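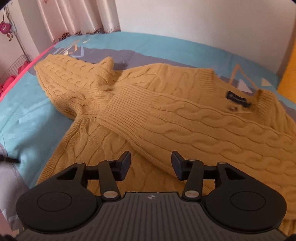 Kapitel 4: Maschenware

Lernziele: Gestrick und Gewirk unterscheiden, Bindungen benennen, Maschendichte berechnen.

4.1 Worum es geht

Gewebe hatten wir in Kapitel 3. Jetzt Maschen. Ein Faden, viele Schlaufen, daher die Dehnbarkeit. Grundbindungen: Rechts/Links, Rechts/Rechts, Links/Links. Zopfmuster entstehen durch verkreuzte Maschengruppen, dazu kommen wir in 4.5. Rippen meist am Bündchen, weil elastisch.

Fallbeispiel für das ganze Kapitel: die Strickerei Bergeron, Damenpullover Modell Jolladia. Betriebsleiter Gaétan Beaudoin kalkuliert mit 84 Maschenreihen im Vorderteil bis zum Armausschnitt, seine Kollegin in der Musterung mit 76. Beide haben recht, andere Garnstärke. Warum das so ist: Aufgabe 2.

Wichtig: Zöpfe ziehen die Ware in der Breite zusammen. Also mehr Maschen anschlagen als bei glatt rechts. Wird in Klausuren gern vergesen.

Vorwissen: Garnnummerierung (Kap. 2), Dreisatz. Taschenrechner bereitlegen

Begriffe vorab: Maschenstäbchen = senkrecht, Maschenreihe = waagerecht.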